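Dralar garment handling: software progress report, second period
Prepared by Eleri Mostyn for the Gretargate program office

Summary

The replay and segmentation tools are both in daily use. The grasp-point model is behind plan by two weeks. Spending is within the approved amount and we are not asking for any change to the budget.

1. Ingest and replay

Wyn Kneath rewrote the ingest step so that left and right gripper streams are matched on a shared clock before anything else happens to them. The old version matched them after the poses were computed, and small offsets ended up in the training data. We have re-run all 268 episodes through the new code. Six failed the clock check and have been set aside.

Replay now shows both wrist views, both finger openings and the estimated poses on one timeline. Mabli Hopkin added a search by finger state, so a reviewer can jump straight to each closing of the left gripper.

2. Segmentation

The garment mask model is trained on hand-labeled views from Gillton. It does well on a single garment laid flat on a plain background. It does worse in three cases: dark clothes in a stack, where it merges neighboring pieces; light fleece under strong window light, where the edge of the mask wanders; and striped or patterned bedding, where it sometimes takes part of the background for cloth. Yuk-lan Tsang is labeling more views of the second and third kind.

3. Pose tracking

Tracking is stable as long as the wall or window stays in view. When the gripper tips down toward the bed and cloth covers most of the view, drift goes up. We now flag those stretches automatically and leave them out of training. Efa Dafis is testing a version that uses the other gripper as a reference when it is visible.

4. Current working material

The bed-folding task is what the planner work uses at present, with light and dark garments on a striped mat.
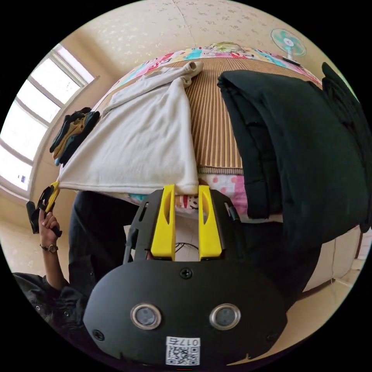
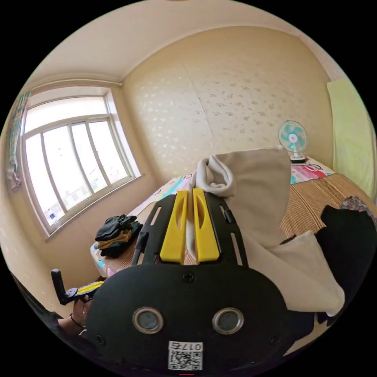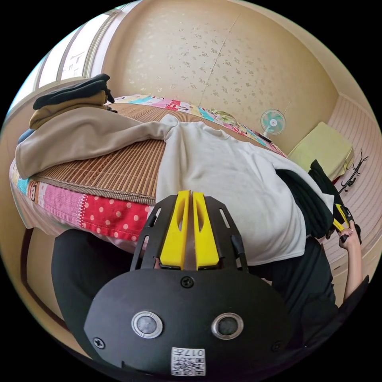
5. Next period

Finish the grasp-point model and run it against the Pumphrey test split. Move the planner from fixed fold sequences to choosing the next fold from the mask. Release the replay tool to the other Dralar teams in July.

Open item: labeling is still done on a single workstation with 32 GB of memory, and long episodes have to be split by hand first. Wyn will send a cost for a second machine separately.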